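Hanging small washing on a table rack

My neighbour Gerd Fuchs taught me this in our flat in Olcombe. It takes 24 minutes for one basket.

1. Put the hangers on the wooden rod first. Coated wire ones are good for thin shirts. Look at the twisted neck, as clothes can catch on it. 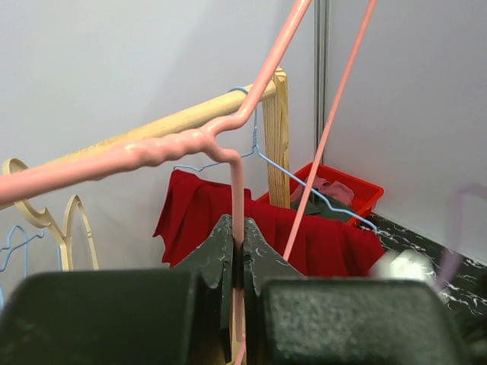 How far apart should the hangers be?
Two fingers is enough for cotton, three for wool.

2. Place the basket in front of the rack, so your arms do not travel far. Take the top cloth, shake it twice and find the shoulders.
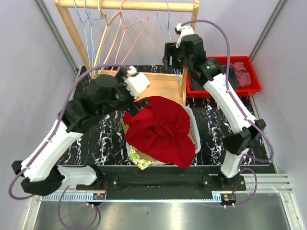 3. Push the hanger in from the bottom, never through the neck. Close the top button.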